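Keep the junk drawer

21/03/2020

Everyone is cleaning out closets this week. My feed is nothing but before and after. Bare shelves, labeled bins, one sad fern. And I get it – stuck at home, nothing to do, the hall closet is right there. But leave the junk drawer alone. Please.

I grew up with a good one. Top left, next to the stove. Rubber bands, a dead watch, keys to a house we sold, birthday candles already burned once. My mother never sorted it. When something broke you went to the drawer and dug, and you came up with a thing that sort of worked. Half my childhood was held together with parts from that drawer.

Now there's a whole business in getting rid of it. I paid 88 dollars for a set of Fosteck drawer dividers last spring. Eighty eight! Little trays, a spot for everything. Lasted until April. The trays are in the junk drawer now, in peices.

The argument for tidying is always time. You'll save so many minutes a year looking for tape. Fine. But looking for tape is how I found my grandfather's pocketknife, and a letter from Hanna Kozłowski that I had never answered. Answered it that night. Six years late, she wrote back in two days. No labeled bin does that.

My neighbor Léonie Boyer is on the other side of this. She did her whole kitchen over, threw out 198 objects (she kept a list) and says she sleeps better. Maybe so. She has also been over here twice for string.

And kids need it. Give a kid a finished toy and you get an afternoon, if that. Give them a box of odds and ends, blocks from three different sets, corks, a funnel, and they will be at it until dinner. Mess is raw material. You can't buy it ready made, it has to pile up, and that takes years of not quite throwing things out.

So clean the fridge. Do the closet, do the garage if you must. The drawer stays shut untill you need something from it.
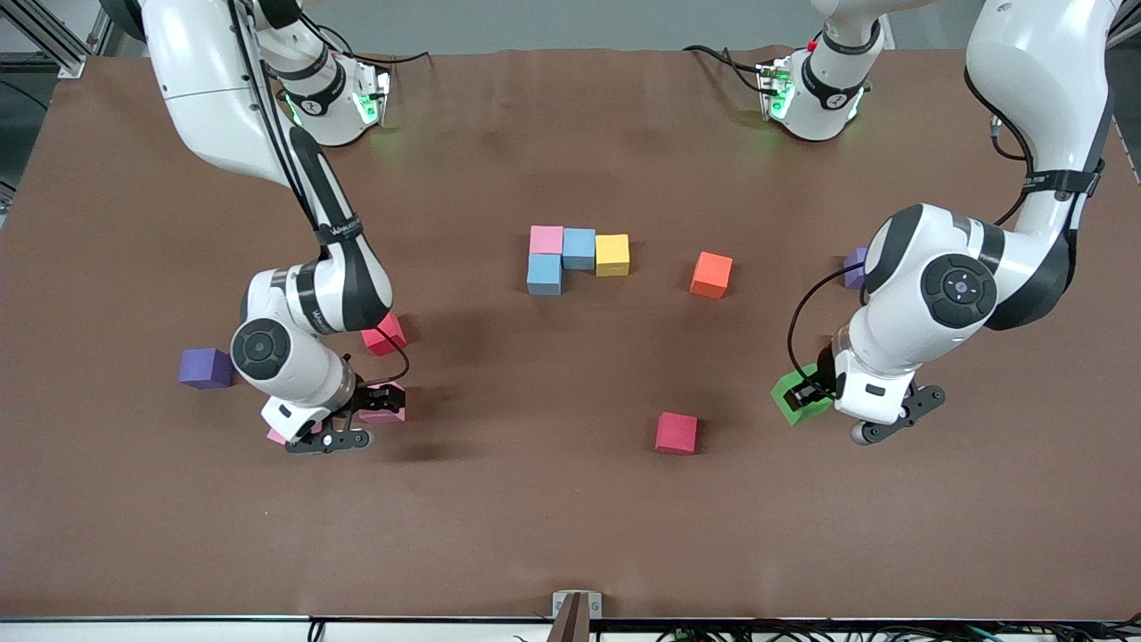
Foam cubes, various colors, unsorted.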